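Tasholm Office Water Log

README, last touched August 31, 2023

What this is

A single CSV of what people in the Tasholm building said they drank, collected over one March, plus a short script that adds it up. It began as an argument about whether we should keep paying for bottled water. The argument is still going. The file is finished.

Contents

drinks.csv: 136 rows, one per entry
people.csv: 11 rows, initials only
sum.py: does what it says, slowly

Columns

day: a number, no month, because it was all the same month
who: initials. There are two people with the initials NK. We found out in week three.
what: tap, bottle, coffee, tea, other
how_much: in cups, or in "mugs," which are larger. See Known problems.

"Bottle" covers any single-serve water, whatever the label says.

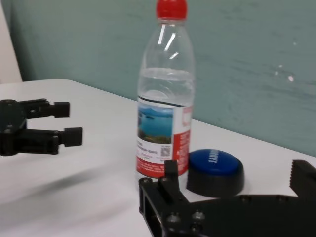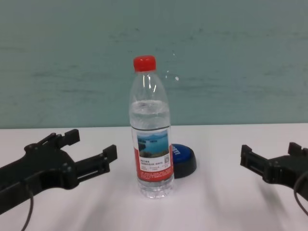
Facilities Data Club, Tasholm, second floor

Red cap, blue cap, no cap: it all goes in as "bottle." Obsa Birhane wanted a column for brand and was outvoted.

Known problems

Mugs were never measured. Arvo Tuominen uses one that could hold soup, and his numbers should be read with that in mind.

Some 5 rows say "other" and give no further details. We asked. We were told it was private.

Friday afternoons are thin. Either everyone stops drinking at lunch or everyone stops typing.

The script treats a blank as zero, so anybody who forgot to fill in the sheet is recorded as very thirsty.

Running it

Put all the files in one folder and run sum.py. It needs Python 3 and nothing else. If it prints 4 totals and a warning, it worked. If it prints 5, you have the old version, which counted soup.

License

Do what you like with it. Please don't use it to give medical advice, or to reopen the matter of the bottled water budget before Greltix sends the new quote.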